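## Chapter 7: Food and the Household

Every household must decide what to eat, who prepares it and how the work is shared. This chapter considers how such decisions changed in three market towns – Flultthorpe, Uvmont and Genden – as wages rose and shops stayed open longer.

The chapter draws on the household diaries collected by Achterberg and Yao, in which families recorded their meals for 14 days. Section 7.2 sets out the method. Readers new to diary studies should first review Chapter 2.

Kitchen goods are treated as evidence in their own right. The range of items a family keeps may reflect income, habit and the space available.

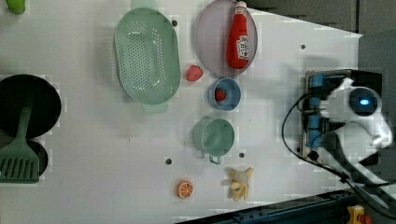 **Figure 7.1** Kitchen items, including a colander, a plate, a bowl and a mug.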